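Clothing and Linen Reuse Scheme – Progress Report, Second Period
Prepared for the Pavetti Fund by Tadeo Quiroga, scheme coordinator

1. Summary

The scheme collects used household textiles in the Heltard district, launders them, and issues them to households referred by the housing office. In this period 210 households received a pack, against a target of 210 set in the grant schedule. Total intake was 2655 items. Laundry costs ran over budget for one month, and the reasons are given in section 3.

2. Intake and sorting

Collection points at the Humeo Street depot and the Noguchi building remained open throughout the period. The Noguchi point now accepts bags until 7 p.m. on Thursday, which has moved a good part of the weekday intake to that evening and left the depot quieter on Friday mornings.

Items are sorted into adult clothing, children's clothing, bed linen and rejects. Knitwear and denim continue to make up most of the adult stream. Denim with visible wear is issued if the seams are sound; knitwear is rejected for holes, felting or stretched cuffs. Garments are folded and stacked by household before packing, heavier pieces with lighter ones, so that a pack can be checked against its slip without being unfolded. 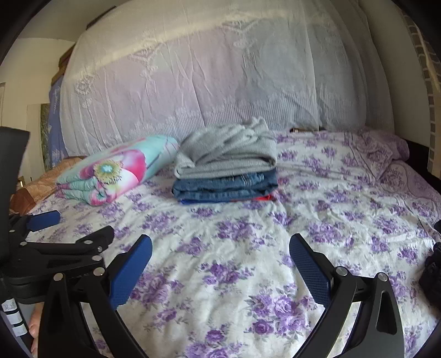 3. Laundry

The contract rate is charged by weight. In July the supplier introduced a minimum load, and the scheme paid for unused capacity on several small batches until batch sizes were revised. The overspend was covered from the transport line with the Fund's prior agreement. Batches are now held until a full load is reached – children's items excepted, as stock there is short and turnover is fast.

One of the 2 depot dryers was out of service for part of the period. The repair was carried out under warranty at no cost to the grant.

4. Bed linen

Bed linen was added to the pack at the start of this period. Demand is highest for double flat sheets and lowest for fitted cot sheets. Donated sheets arrive without size labels in many cases, so each is measured flat and tagged before storage. Printed and plain sheets are stored together by size; color matching with pillowcases was tried and dropped because it slowed packing with no effect on acceptance.

The referral form has been amended to ask for mattress size. Before the change, 46 packs had to be reopened to exchange a sheet. Exchanges since then have been handled at the counter, and the storage racks have been relabeled to match the wording on the form.

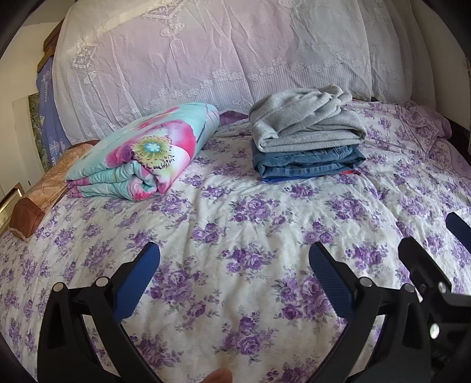
Will the scheme need more money for bed linen in the next period?
The present allocation is sufficient if donated sheets keep arriving at the current rate. New purchases will be limited to double sheets and waterproof covers, both of which are already in the approved budget.

5. Next period

The laundry contract comes up for renewal, and quotes will be requested on a per-load and a per-weight basis. A winter coat collection is planned at the Noguchi building, subject to storage space being confirmed. Revised sorting guidance for children's shoes is in draft and will be sent to the Fund with the next financial statement.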